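Zudevus puts two hand grippers head to head, and the cheap one refuses to lose

JORNADPORT, May 6, 2026 — The robotics bench at Zudevus has spent the spring settling an argument that most companies would have settled with a purchase order. The question is which hand-held gripper its people should wear out this year: the Qaisi, which costs $2988 a pair and arrives in a case fit for a violin, or the Plonasska, which costs a good deal less and arrives in a bag.

The method is simple enough to explain to a relative. An operator takes one gripper in each hand and does a chore. The grippers log how the hands moved, and an arm is later asked to do the same chore without the operator. Each model gets 100 tries at every task on the list, and the arm's score is the one that goes on the whiteboard. 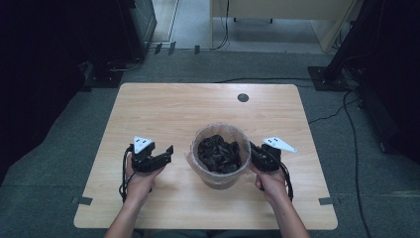

Roxana Londoño, who runs the comparison, had expected the hard tasks to separate the two. They did not. Both models did well at stacking blocks and closing drawers, and both were equally hopeless with a zipper. The trouble began with soft containers. A clear plastic cup with a crinkled bag around it, filled nearly to the rim with small dark pieces, is the sort of thing any toddler can pick up and any toddler can spill, and the arm has shown strong sympathy with the toddler. "It squeezes as if the cup owed it money," Londoño said.

On that task the Plonasska-trained arm kept the contents where they belonged in 80 of its tries. The Qaisi came in behind, a result its local sales office described as "encouraging." Londoño puts the gap down to jaw padding, though a colleague on the controller side blames the controller, and has asked that this not be repeated too loudly.

Cables remain a sore point with both models. The operators have filed the same complaint about each, in nearly the same words, and one has suggested a belt clip. The suggestion is under review. So is the marker plate on top of the gripper, which the tracking software likes very much and shirt sleeves do not.

A wireless version of the Plonasska was promised for last December and is now promised again, without a month attached. Zudevus says it will pick a winner after the next round, which adds wet sponges and a different camera. The zipper stays on the list — Londoño insists.

Related
Jornadport warehouse arm learns to fold boxes, unlearns tape
Wrist camera or overhead camera? Zudevus buys both
Qaisi opens repair counter downtown

Get the Jornadport business newsletter in your inbox every morning. By signing up you accept our use of cookies.

Contact the newsroom | © 2026 All rights reserved | Back to top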